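Up at six, rode the Letent in again. Still on the loaner battery, which Clarby says I can keep until theirs comes back in March. It got me to 40 miles yesterday with two bars left – better than my own ever did.

Stopped by the shop at lunch to ask about the recall on the Ronance motor. They want $100 to open it up if it turns out to be the wrong batch. I said I'd think about it.
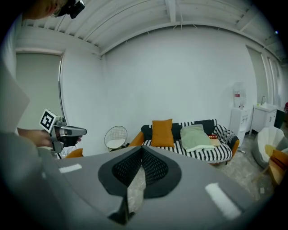
Wajid Mirani thinks I should skip the shop and write to Ronance directly, as he got his rear hub replaced that way in 29 days and paid only postage. I'll look for the serial number tonight.

Rear tire was soft on the way home. Pumped it up twice – need a new tube.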